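From: Radoslava Kolář
To: members list
Date: 1 Nov 2019
Subject: Re: Lumik exhibition, labels and loans

Hello all,

Replying to the message from October, which I'm quoting in part for those who joined the list since:

> The Lumik gallery has offered us the long room and the stair landing for the Loller print show. They would like a final list of works before they plan the lighting. I have 26 prints promised so far, most of them from the Sandoval collection. The drypoints are small and I would hang them in pairs.
> Can someone take on the labels? Last time they were too small to read from a normal distance.
> Miloslav Vondráček

I can do the labels. I'd like to set them larger than last time, with title, year and technique only, and put anything longer on a sheet by the door.

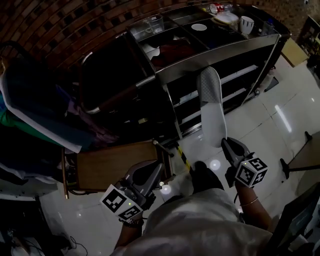

Miloslav wrote back that he would still want the lender named on each label, as the Sandoval people asked for it in their loan letter. Fine with me - it adds one line. Please send me the exact wording they want.

On the loans, four of the prints are unframed. Pidau can frame them, but they need the sheets two weeks ahead and they won't take anything with old tape on the back. The harbor etching has tape along the top edge, so it has to go to a paper conservator first or be shown flat in a case. I prefer the case. Lumik has one we can use on the landing.

The insurance form asks for a value for each work. Please don't leave that box blank. If you don't know, put what you paid. Anything valued at more than 2,000 needs a separate page with a photo of the front and back.

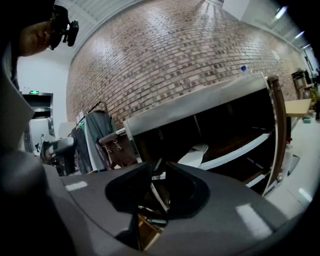
Radoslava, could the two proofs of the mill print hang next to the finished state? They were apart in the last show and most visitors missed the change in the sky.

Yes, I've moved them together on the plan, on the short wall to the left of the window. That pushes the bookplates onto the landing with the case.

Still open: the opening speech, and who collects from Sandoval. I can drive one way but I can't do both trips. Reply to the list, please, so everyone sees it.

Radoslava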